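Varifocals, week two. Thread for anyone about to get them, because I went in knowing nothing. Typing on lunch so forgive typos

2/ Background. Worn distance glasses since school. Last winter started taking them off to read menus. Then labels. Then my own phone. Went on like that for months before booking, don't do that

3/ Test was at Fanholm in Zaststead. Optometrist Mr Ciobanu, very calm man. Said the distance bit had hardly moved, it's the close-up focusing that's going. Normal for my age apparently. Rude but fine

4/ Options as he put them: two separate pairs, bifocals with the line, or varifocals. I swap between screen and people all day so two pairs would end up sat on or left on the bus. Varifocals then

5/ Price. Frames I already had so lenses only. Basic £168, the next one up £200. Difference is how wide the usable reading part is. I dithered. Went for the £200. Ask to see the diagram of both lens types, made more sense than ten minutes of talking

6/ IMPORTANT and I nearly skipped it — the fitting. They put my old frames on me, got me to look straight ahead and dotted the lenses with a pen where my pupils sit. If you slouch or lift your chin for this it'll be wrong after. Stand how you normaly stand

7/ Also tell them what you do all day. How far off your screen is, whether you drive at night, whether you read in bed. I said "office stuff" and he made me hold my hands up where the monitor would be. Turns out mine's further away than I'd have guessed

8/ Day one. Horrible. Floor swimming. Kerbs in the wrong place. Went down the stairs at Stullton station holding the rail like my nan

9/ Trick for stairs: tuck your chin and look through the upper part. If you just drop your eyes you're looking at the steps through the reading bit and they go to mush

10/ Trick for everything else: point your nose at it. Sides of the lens are soft, so move your head and not just your eyes. Felt like an owl till the weekend

11/ Day 5 was the turn for me. Didn't notice it happening. Read a text, looked up at the departures board, read that too. Both sharp. Stood there grinning

12/ Don't keep swapping back to the old pair "for a rest". I did that days two and three and every time I had to start over. Put the old ones in a drawer. Except driving — I stuck with the old ones for that till the new ones felt right, checked with the shop first and they said sensible

13/ Still not great: lying on the sofa watching telly. Head tips back and I'm looking through the wrong part. Extra cushion helps. Reading in bed on my side, forget it

14/ Ask about the changeover period BEFORE paying. Mine is 60 days, if I can't get on with them they'll refit or swap me to something else. Not every shop does the same and it was in tiny print, which is a bit much given the customers

15/ If it's still bad after a couple of weeks go back. Dumisani Van der Merwe at my work put up with headaches all spring, finaly went in, heights were off by a few mil. Remade, sorted. He thought it was just him

16/ And if anything is sudden — flashes, loads of new floaters, a shadow or curtain across one eye — that's not new glasses, get seen same day

17/ Cleaning, quick one. Rinse under the tap first, then cloth. Not your jumper. I scratched the last pair with my jumper
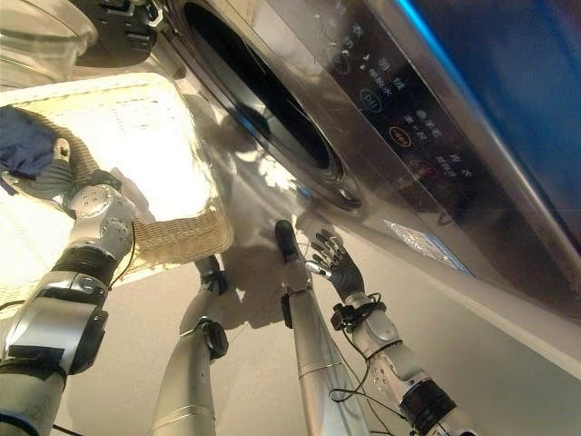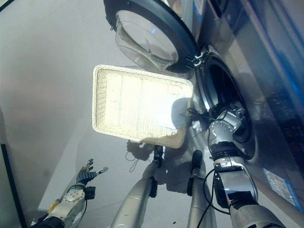 Carmela Pacheco: did they say anything about using them at a computer all day? I've had mine since August and I still end up with my chin in the air by the afternoon, neck's killing me

18/ @Carmela yes! Asked the same. Drop the monitor a bit so you're looking slightly down at it. If that doesn't do it there's a separate office lens, middle and near only, no good for walking about or driving. Get them to check your fitting heights too. Right, lunch over, will do an update after my recheck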